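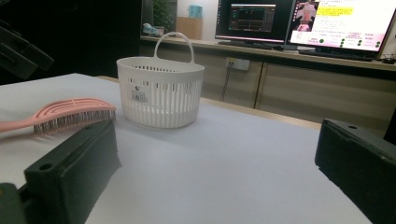
About us

Cestcombe Household is a small supplier of plain, useful things for the home: baskets, tubs, caddies, hooks, hairbrushes, combs and the odd washing-up bowl. We sell to independent shops, holiday lets and care homes, and since last year to the public through this website.

The business was started in Onutcombe by Rodrigo Peñalver, who had spent most of his working life buying for a chain of hardware shops. He was tired of ordering storage that looked good in a catalogue and split along the rim by the spring. The first list had 59 items on it, typed on both sides of one sheet. We now keep some 300 lines in stock.

What we sell

Baskets are the largest part of the range. Most are plastic, with slotted or solid sides, and most have a handle. Customers use them for bathroom bits, pegs, onions, toys and post. We stock them in white first and add colours only if shops keep asking. Pink has done well in brushes and badly in baskets.

The second part is what we call the shelf range, meaning the small things that end up in the baskets. Hairbrushes, combs, nail brushes, sponges and soap dishes all come under it. Vented brushes were added after several care homes asked for something that could be rinsed under a tap and left to dry with the head down.

We don't sell electrical goods, furniture or anything scented.

How we choose things

Samples are put out on a white table, where marks and rough edges show up easily. We look at the rim, the base and the place where the handle meets the side. Baskets are then filled with the kind of thing people keep in them. A brush that won't go in without sticking out over the edge tells us more about the size than the measurements on the box do.

Anything we are thinking of adding goes home with a member of staff for 50 days. They write down what they kept in it, where it stood and whether anyone complained. The notes are short. One for a tall narrow caddy read "falls over, falls over, fell over" and we didn't order it.

Barcode labels are checked when goods come in. Shops told us early on that a label that won't scan, or won't peel off, costs them more time than the item is worth.

Where we are

The office and sample room are in Onutcombe, on the upper floor of the old Vallejo building. Stock is kept at Lultton, twenty minutes away, and all orders leave from there. Orders placed before 2 p.m. are normally packed the same afternoon – December takes a day longer.

We supply 103 shops at present. The smallest is a post office counter with one shelf of our things, and it reorders more often than most.

Visits and trade accounts

Trade customers are welcome to come and handle the samples. Please ring first, as the sample room is small and the table is often covered. The minimum trade order is one carton per line, and lines can be mixed on a pallet.

If you have bought something from us and a handle has come away, send us a photo and the number under the barcode. We will replace it and take the matter up with the maker.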